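Snack testers wanted for a July tasting panel in Alcaraz 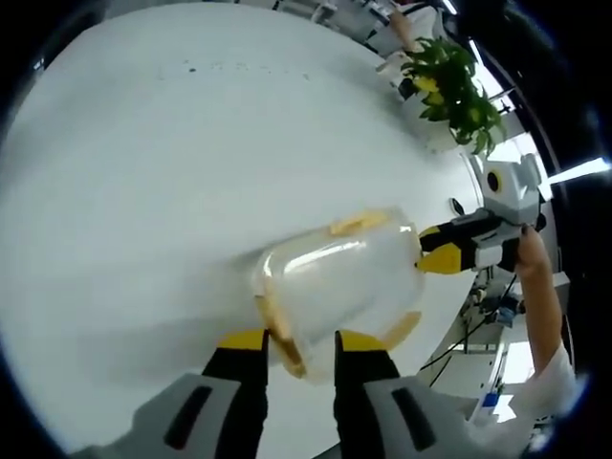
Pale yellow pieces in a clear plastic box.

Hi! I run the tasting sessions at Sostport, a small bakery business, and I'm looking for 19 people who like crunchy things and aren't shy about saying when something is bland. You don't need any experience (my best taster last year drove a school bus).

We meet on six evenings in July, upstairs at our Alcaraz shop. You'll try up to 6 recipes a night, fill out a short sheet and then talk it over with the rest of the table, which is the part I love most! Pay is $98 for the full run, plus whatever is left over to take home.

Please don't sign up if you have a wheat, milk or sesame allergy, and skip the perfume on tasting nights. You need to be 18 or older and able to make at least five of the evenings.

To apply, drop a note at the counter or mail it to Sostport, 181 Kiltonex Road. Tell me your favorite cracker and what's wrong with it.

Posted Wednesday, March 21, 2018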